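2022-07-18, workshop, evening

Long one today. Wondimu came by after tea and we finally got both arms talking to the same laptop without one of them sulking. The left shoulder had been creeping whenever it held a pose, so I took the cover off, found a loose grub screw, did it up with a dab of threadlock and put it all back. Lost 2 washers under the bench. Found 1.

Then the gripper fingers. I've gone back to the softer pads from the Gesberg offcuts – the hard ones I cut in May just skated about on anything smooth. Closing force is down to 5 on my made-up scale (10 is "crushes a can", ask Marwan!). I've also put the pause before the jaws close back to 500 ms, as the arms were still swaying when they grabbed.

Drinks cans are the test piece for the rest of the month, on the wooden tray with the rail along one side. Marwan wants to go straight to handing one across from arm to arm, and I want plain lifts working first, so we're doing lifts (my workshop, ha).
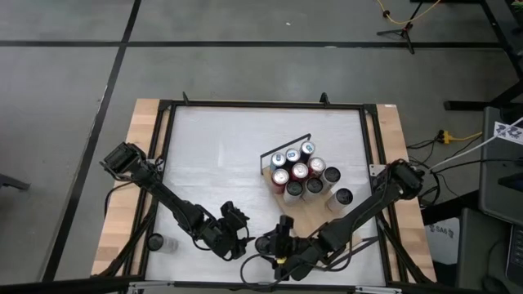
Do both arms need to be homed again after a power cut? Only the one that moved while it was off, but check the other against its pencil mark before running anything.

Still to do: shorter cable ties at the wrists, and ring Karam about the spare servo horn.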